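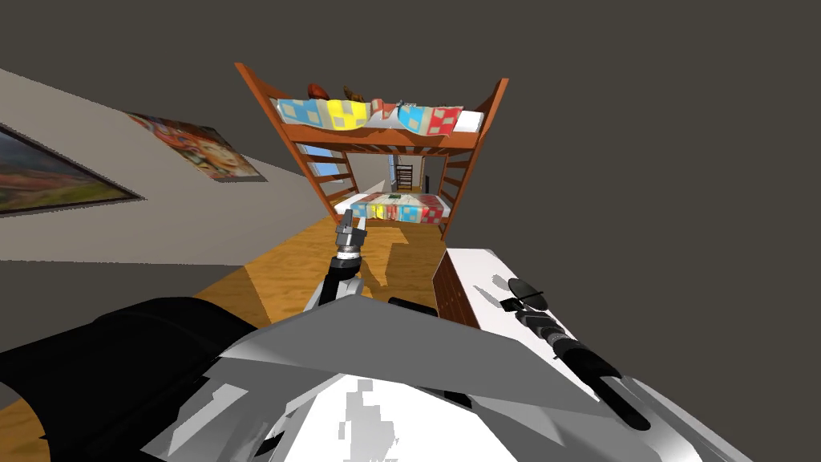
5 min read

Gripper comparison in the simulated bunk room: frequently asked questions

We get the same questions every time these results are passed around, usually from people who were sent one chart and told that it settled something. It didn't settle much. Please read this before asking us which gripper to buy.

What was compared?

Two parallel grippers, the Willetti and the Kuzmenko, on the same simulated two-armed robot, in the same room, with the same controller from Drandemberg. The job was to take hold of the blanket on the lower bunk, lift its edge and lay it back on the mattress. We picked bedding because both makers claim their fingers are good with cloth, and both makers show this by picking up a folded towel from a flat table. A folded towel on a flat table is about the easiest cloth job there is.

Why a bunk bed?

It's awkward. There's an upper bunk overhead, a post on each side and a dresser close by that the other arm has to stay clear of. An arm that looks excellent over an open table can lose most of its useful poses once there is furniture near it. We wanted to see that happen early.

How many runs were there?

We started 2,118 runs. Of those, 118 were thrown out because the physics went wrong: cloth passing through a finger, or the blanket shooting off the bed at a speed no blanket has ever reached. That left 1,000 per gripper.

Isn't throwing runs out a bit convenient?

It can be, and you should ask that of anyone who does it. Our rule for discarding a run was written down before we started and does not look at whether the grasp worked. The discarded runs are still in the data folder. If you put them all back in as failures, the order of the two grippers stays the same but the gap gets smaller. We'd treat the smaller gap as the safer one to quote.

So which one won?

The Kuzmenko kept hold of the blanket edge more often. The Willetti was better at getting to the edge in the first place, thanks to a shorter body behind the fingers. Whether you call that a win for either one depends on what your robot fails at now. Ours mostly fails at getting there.

The Willetti brochure says its fingers "adapt to any fabric." Did you find that?

No. We found that they close on fabric if you put the fabric between them. We modeled one type of blanket, so we can't speak to any other fabric, and we doubt the brochure can speak to all of them.

Can a simulation say anything useful about cloth?

Something, yes. We trust it for reach, for collisions and for whether the fingers can open fully in the space they have. We trust it much less for friction, and hardly at all for what happens when two layers of cloth are pinched together. Cloth in a simulator is a mesh with some settings, and you can make either gripper look brilliant by changing those settings. We tried it for an afternoon, out of curiosity, and it was depressingly easy.

The grasp numbers should be read with that in mind. The reach numbers are in better shape.

Was there a second position, apart from the bed?

Yes, the ladder rack. A blanket hangs down one rail and the gripper has to come in from below with its fingers open. We added it late, after noticing that the bed runs told us very little about hanging cloth.

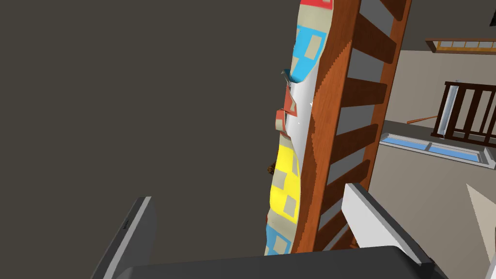 Gripper view at the rack, fingers open, blanket on the left rail.

The rack was harder on both grippers than we expected. The usual failure was a finger catching the rail instead of the cloth. On a real arm that's a hard knock, and possibly a repair bill. In simulation it's a red line in a log file, and it is tempting to skip over those. We now count any rail contact as a failed run, even when the grasp itself succeeded.

Where is the camera mounted?

We tried two views, one from the robot's body and one close to the gripper. The body view shows the furniture well, but the arms take up a lot of it. The gripper view is much better for the last part of an approach and poor for everything before that. If somebody tells you one camera is enough for this kind of work, ask to see the runs where an arm was in the way.

Did you check the automatic scoring?

Yes. We watched 200 recorded runs and scored them by hand. The script was too generous. It gave full marks for lifting the blanket even when the blanket then slid back out of the fingers. We fixed the script and scored everything again. Charts made before the fix are still going around – if yours has no version number in the corner, it's an old one.

What does the Drandemberg controller add?

Less than we were told. It plans smooth paths and it was stable throughout, which is worth having. The "contact-aware mode" made no difference we could measure at the bed, and at the rack it slowed things down with no drop in rail contacts. It may do more on real hardware with a real force sensor. We've heard that from the vendor several times and would like to see it.

Did either maker pay for this or lend you equipment?

No money changed hands. Both sent geometry files for their grippers. One of the two files had the wrong finger length, and the reply to our email about it took longer than the runs did.

When will you test on real arms?

The Cornport lab has time set aside in March for one arm, one bed and both grippers. We'll run far fewer trials than we did in simulation and we expect some of what's on this page to turn out wrong. The grasp rates are the likeliest part to change.

Should I buy one of these based on your results?

No. Borrow one, put it on your own arm, and point it at the most annoying piece of cloth you own. If the seller won't lend you a unit for a week, that is worth knowing too.

Can I have the data?

Yes, including the discarded runs and the cloth settings. Please don't publish a ranking from it without the settings printed next to it. Two people have done so already, and their rankings disagree.

Last updated: Feb 13, 2019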